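Kurnesham, 25/07/2026

**Gestier opens its collection of tabletop game recordings for small robot arms**

Gestier, a company from Kurnesham which makes software for low-cost robot arms, announces today the first public part of its collection of recorded examples. The collection has the name Bollard. It contains 200 recordings in which a robot arm is guided by a person through moves of tic-tac-toe, and it can be requested by schools, clubs and research groups without a fee.

The recordings are made for learning by imitation. An operator moves the arm from a distance, and the system stores the positions of the joints together with the camera pictures. Later, a learning program studies these examples and tries to produce the same kind of movement by itself. For this reason the quality of each example is important to us, and a recording with a long hesitation of the operator is marked as such and kept in a separate folder.

Tic-tac-toe was chosen in May, after a first trial with building blocks. The rules are known in almost every country, and every move asks for the same small skill: take a flat piece, carry it over the board, and put it down inside one cell without pushing the neighbors. Flat pieces are more difficult to grip than blocks, and this was seen already in the first week.

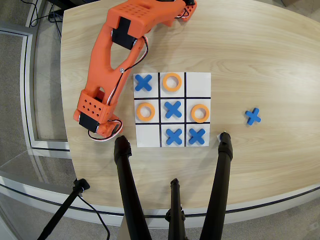
*The orange 3D-printed arm beside the game board, with blue X pieces and orange O rings. Three blue pieces stand in line on the diagonal.*

From the 200 recordings, 80 start with an empty board and 19 show a mistake which the operator corrects, for example a piece that lies over a black line and must be moved again. The other recordings start in the middle of a game. We have kept the corrected mistakes on purpose, as a program which has seen only perfect moves does not know how to continue after a bad one.

Together with the recordings, Gestier gives out Skinner, a small tool for viewing and cutting the examples. Skinner runs on an ordinary laptop and does not need an internet connection. It can play 2 recordings next to each other, so that a user may compare how the same move was done at different times.

The second part of Bollard is in preparation and will contain other board games with flat pieces. Groups that wish to send us their own recordings are welcome to do so. They will find the rules for the file format in the package.

**About Gestier**

Gestier develops software for recording and teaching movements to small robot arms. The office and the workshop of the company are in Kurnesham.

Requests for the collection and questions from the press can be sent to the Gestier office in Kurnesham.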